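The arm that wouldn't let go

I'd been at Wengate for less than an hour when the arm froze, and Halyna Kuzmenko said a word I can't print. She runs the pill bottle trials there, and she'd promised me a quiet morning!

The fault, she told me over a very strong tea, first showed up in October. The gripper would pick up a bottle, carry it across beautifully, lower it to the table and then simply hang on. No alarm, no red light. The software was sure the fingers had opened, so off went the arm to its next job with a bottle still in its grip (and, on one bad afternoon, straight into the one beside it). Pellets everywhere.

Nazar Zinchenko spent days in the logs. Out of 2,629 releases, 94 had gone wrong, and every one came after a long run without a break. He blamed the code. Trí Trương blamed the finger sensor, and was a bit smug about it later.
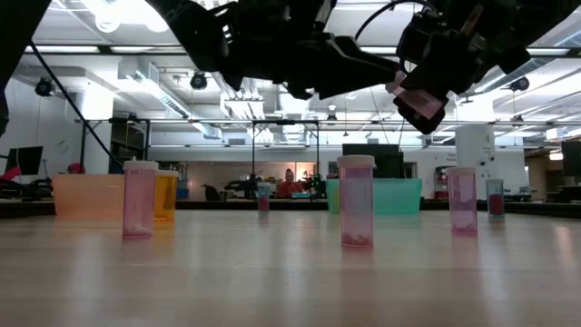
What bothered Halyna most was the emergency stop. It cut the power all right, but the fingers stayed shut, so you had to prise the bottle out by hand. Fine with a bottle, less fine if it's your thumb. They now stop every 30 minutes to check the sensor, and a new one is on order from Dremport. She's still cross about the thumb business.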